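Bench notebook, Mekisia laundry folding, April

Started at 7:30 with tea and a pile of blue tops. Big day for the fold guide! Lucie Lapointe wants one page that a new starter at the guest house can follow without anyone standing over them, and I think we're nearly there. We're doing it on the bed because that's where people really fold.
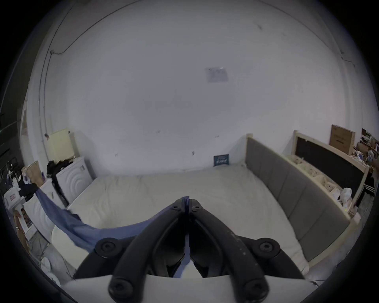
Soft surfaces are the whole problem. On the cutting bench at Starnbridge a sleeve stays where you put it, but on a mattress everything creeps toward the dip your hand makes. Pulling the bedding tight first helps a lot. Lucie's trick is to hold the top by the shoulder seams, let it hang for a slow breath, then lay it down hem first - gorgeous, far fewer creases to chase with your palm.

Finished folds are 24 cm wide, to suit the Marchal shelves. I tried 30 as well and the stack slumped at the front. 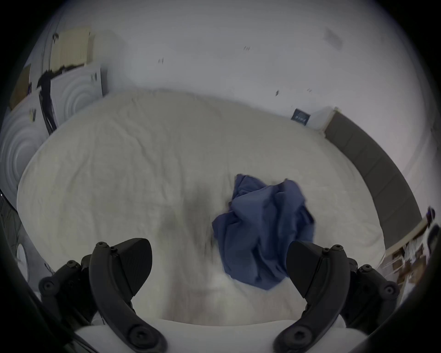
Crumpled starts are slower than I'd guessed, and much more fun. Find the collar before anything else! Once you've got the neckline you know where both shoulders are and the rest follows. Going in by the hem cost me ages, and twice I ended up with the thing inside out.

Dark blue is harder on my eyes in the afternoon. Want to try a lamp down low from the side.

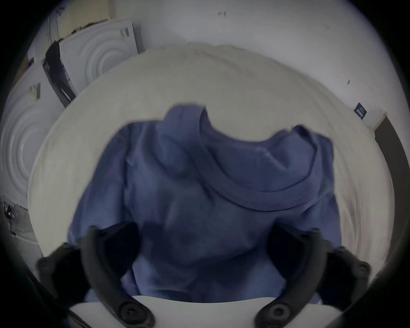
Collar ribbing: fold it flat before the sleeves go in, or it leaves a ridge through the whole stack. Lucie disagrees and does sleeves first, and I have to admit hers look lovely too. We'll put both in the draft and see which one the Stostach crew picks up.

To do: redraw step four, ask for more hangers, wash the practice tops at 30 and go again.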